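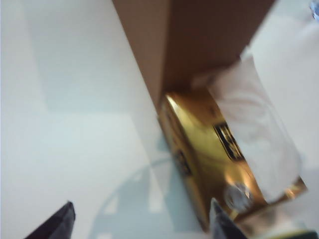 Sobre el embalaje de latas para regalo

Con motivo del traslado a Druststead, he revisado durante agosto el procedimiento que sigo para guardar las latas de la colección familiar. La lata dorada con etiqueta negra se conserva en su caja de cartón marrón, con papel de seda blanco.

Recomiendo emplear dos pliegos por pieza – nunca papel de periódico, cuya tinta mancha el metal – y anotar el contenido en el exterior de la caja. Agradezco a Giuliana Apaza sus indicaciones sobre el papel. Las cinco latas restantes se embalarán cuando disponga de cajas de la medida adecuada.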